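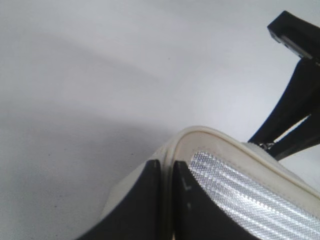 *Fig. 4-1. Two-arm hold on a soft bag, wrist view. Lower fingers closed on the body, upper gripper on the edge by the zipper pull.*

## 4. Two-arm handling of soft bags and pouches

Applies to Hostia two-arm benches running the Rirkomari controller. Read section 3 (single-arm grasps) first. If you skipped it go back, the force limits are in there and I'm not repeating all of them.

Rev. March 4, 2019. Replaces the loose sheets in the Braltorcombe binder. Throw those out please.

### 4.1 Before you power the arms

1. Clear the tabletop. Nothing on it except the bag you're working with. Tape, pens, tools, coffee, all off.
2. Wipe the surface. Dry cloth. Grit gets picked up by fabric and then it's in the finger pads.
3. Look at all finger faces, both arms. Light scuffs are OK, write them in the log. Anything you can catch a fingernail on is not OK. Swap the finger, see 7.2.
4. Check the pull cord and both stop buttons. Press each one, confirm the drives drop out, reset. Every shift, not once a week.
5. Walk the floor line. Nobody inside it but the operator, and the operator only while the arms are in HOLD or OFF.
6. Open the log sheet. Name, bench, bag type, start time.

**CAUTION:** HOLD is not OFF. In HOLD the fingers keep squeezing. Never put a hand between the fingers in HOLD, even to fix a fold. Use OFF, catch the bag yourself.

### 4.2 Picking grasp points

Soft bags don't have a shape of their own. Where you grab decides how the rest hangs, so take the extra minute.

- Lower gripper goes on the body of the bag. Flat face, some slack, away from the zipper.
- Upper gripper goes on the edge, opposite side from the lower one.
- Piped or rolled seams make a good edge hold. Come at them square, not at a slant.
- Reflective strips: avoid if you can. OK to overlap one end if the bag leaves you no other spot, but note it in the log. Don't drag a finger along one.
- Zipper pulls: near is fine, on is not. A metal pull trapped under a finger reads as a solid object and the force check gets it wrong.

> **Note:** Shiny strips can also upset the wrist camera. If the exposure jumps when a strip comes into view, lock it (VIEW > LOCK) before the approach and unlock after release. Sasaki lamps on the bench stay at the low setting for this work.

### 4.3 Making the hold

1. Select SOFT / TWO ARM. Check that the panel says both arms, not just the left.
2. Set closing force to 40 percent on each gripper. Start there every time, even if the last bag needed more.
3. Approach with the lower gripper. Slow speed. Stop when the fingers straddle the fabric.
4. Close. Wait for the tone.
5. Look at the wrist view. You want fabric between the fingers and the edge of the bag showing past them. If all you see is black finger you're in too deep, open and back off.
6. Bring the upper gripper in from the far side. Same slow speed. Arms must not cross.
7. Close the upper gripper. Wait for the second tone.
8. Check the wrist view again. Both contact points visible, pull clear of the fingertips, no fabric bunched up in the joint.
9. Confirm HOLD on the panel. Log it.

If you miss the tone, don't guess. Panel > STATUS shows closed or not closed for each side.

**CAUTION:** Never close both grippers at the same moment. First one seats the bag, second one holds the edge. Together they fight over the fabric and you can tear a seam or trip a wrist joint.

### 4.4 Pulling tension

Only after 4.3 is complete and logged.

1. Upper arm moves, lower arm stays put. Always.
2. Jog away from the lower gripper in the smallest step. Watch the fabric between the two, not the arm.
3. Stop when the big folds open out. Small creases are fine. You are not ironing it.
4. If the panel shows SLIP, stop. Don't add force to rescue it. Open upper, back off, start again from 4.3 step 6.
5. Three slips on the same bag, set it aside and tag it.

Force can go up in small steps if a bag slips at the starting setting. Hard ceiling is 76 percent. Over that needs a signature from Glenys Pilkington, in writing, before the run. A text mesage is not in writing.

### 4.5 Letting go

1. Return the upper arm to the position where it first closed. Slack in the fabric before you open anything.
2. Open upper. Back it straight out along the path it came in on.
3. Lower the bag till it's supported by the table.
4. Open lower. Back out.
5. Both arms to PARK, then OFF.
6. Now you can reach in.

Do not release under tension. The bag snaps back and a metal pull on the end of it will chip a lens cover. July, bench two, ask anyone.

### 4.6 When something goes wrong

| Panel says | Do this |
|---|---|
| SLIP | Stop, open upper, redo from 4.3 step 6 |
| NO CONTACT | Fingers closed on air. Open, check wrist view, approach again |
| HARD OBJECT | Probably on a zipper pull or buckle. Open, move over, redo |
| ARMS CLOSE | Clearance too small. Jog upper arm away, never the lower |
| FORCE DIFF | Left and right pads uneven. OFF, inspect fingers |
| anything else | OFF, write down the code, call the lead |

Don't clear a code before it's written down. The controller keeps only the last 40 and a busy bench eats through that quick.

### 4.7 Good practice, short version

- One operator per bench. Second person watches, doesn't touch the panel.
- Sleeves up, lanyards off, hair tied back.
- Don't silence the tones. If the room's too loud, tell the lead.
- Same bag type for the whole run. Mixed runs get seperate logs.
- Finger pads get changed at 2,924 closings or when they look glazed, whichever comes first. Counter is under SERVICE.
- Handover: tell the next operator the last force setting used and any tagged bags. Out loud and in the log.
- Never leave a bench in HOLD to go on break.

Bags with rigid frames or wheels are in section 5. Straps and loose webbing, section 6, still in draft, ask Glenys for the current copy.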